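Chapter 11
Sorting and Folding Finished Laundry

Chapter Goals

After studying this chapter, students should be able to:
- prepare a work surface for clean clothing;
- identify fabric weave, size marks and surface lint before folding;
- select a basket suited to the load;
- fold and stack garments to the Plestdale standard.

Key Terms: twill, lint, nap, fold line, staging basket

Introduction

The washing and drying of clothes, treated in Chapters 9 and 10, take up most of the machine time in a household or small laundry. The work that follows is done at a table. In the Cillis Residence Hall survey, students logged 3,063 garments over one term, and the most common complaint was clothing returned creased or placed in the wrong stack. Both faults arise at the folding table.

11.1 Reading the Garment

Every garment should be looked over before it is folded. The worker notes the weave, any printed marks and the condition of the surface. Twill is known by its diagonal lines, which can be seen at close range even in black cloth. Dark fabrics also show lint far more readily than light ones, and a white tabletop makes the outline of a dark garment easy to follow. Large printed lettering on the cloth may be hidden when the garment is bunched, so the piece should be spread flat before any mark is read. A size letter -- or what seems to be one -- is never recorded from a partial view.

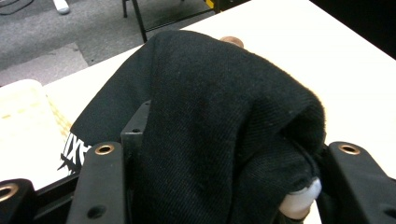 11.2 Preparing the Table and Basket

The table should be cleared, wiped and dried before clean clothing is brought to it. A rectangular top is preferred. It allows the staging basket to stand at one side while the rest of the surface remains open for folding. The basket is set lengthwise, front to back, so that both handles can be reached.

Plastic baskets with perforated walls are recommended for general use. Air passes through the openings, and the smooth floor of the basket will not snag knit goods. The basket is checked before use and must be empty. A sock left over from an earlier load is the usual cause of a mixed stack. 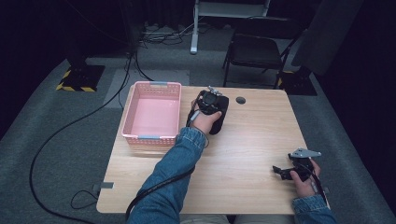 Workers should stand close enough to the table that the elbows stay near the body. Long sleeves are permitted, but loose cuffs are to be buttoned. Chairs are kept back from the working side. Where a shift at the table exceeds 60 minutes, a rest period is required under the Mok schedule (see Table 11-2).

Review Before Continuing

1. Describe how twill may be recognized by eye.
2. State why a staging basket must be empty at the start of work.
3. Read the Cavolon case on page 31 and list the sorting errors it reports.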